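OK, gripper thread, as promised. I spent the whole week swapping fingers on our two-arm setup and I have opinions now (so many opinions).

Quick background for the new people. Two arms, parallel grippers on both, one white table, and a job that sounds like nothing: put bread in a basket. We've been on the stock fingers since the arms arrived and I was sick of them.

The contenders! Fingers number one are the stock ones, hard plastic. Number two is the Nanska set, which has a soft pad glued over a stiff core. Number three is the Karano set, thinner and a lot bendier.

Same controller for all of it, same speed, same person driving (me). I did 30 runs on each set before I let myself look at the numbers, and that took more willpower than I'd like to admit.

Stock first. They grip fine. They grip TOO fine. If I close a hair late on the leader arm they just keep squeezing, and a twisted roll has all these ridges, so you end up pinching one ridge and the whole thing swings around like a compass needle.

Nanska fixed the swinging almost completely. The pad settles over two ridges at once and the roll stays put. What I didn't love is the bulk — getting that fat pad down next to a basket wall is miserable, and I bumped the rim more in one afternoon than I had all month.

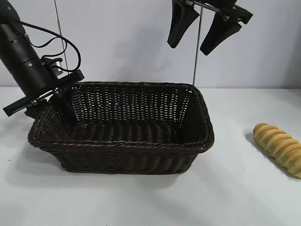

The other half of the job is holding the basket still, and that's where I changed my mind about everything. I'd been treating the left arm as the easy one. Go in at the corner, press out against the wall, done. Wicker gives, though! Press too hard and the basket slides, press too lightly and it tips as soon as the other arm touches it.

Karano was the best at that by a mile. Thin finger, slips inside, bends a little with the weave. On the bread side it was the worst of the three. Floppy. The roll just sags out of it.

So yes, I'm now running mismatched hands. Karano on the left, Nanska on the right. Kanako Amano walked by, looked at it for a while and asked if I'd run out of parts. I had not run out of parts.

Cable note, because somebody always asks. I leave a big loop at the wrist. I tried tying it down tight and lost a connector at full rotation, so big ugly loop it is.

Numbers for the numbers people. Each finger in the Nanska set is 30 grams heavier than stock, and you do feel it in the wrist motor on long sessions. I turned the grip limit down from 400 to 243 on the controller (its own units, don't ask me what they mean) and the squashed bread mostly went away.

I also tried the Resico controller for one evening. Smoother on slow moves, and the menus made me want to lie down on the floor. Might give it another go on Sunday with more coffee.

Still on my list are the Hirano fingers, the ones with the replaceable tips. If you've used them on anything with a crust, please tell me how long the tips last before I spend $198 on a pair.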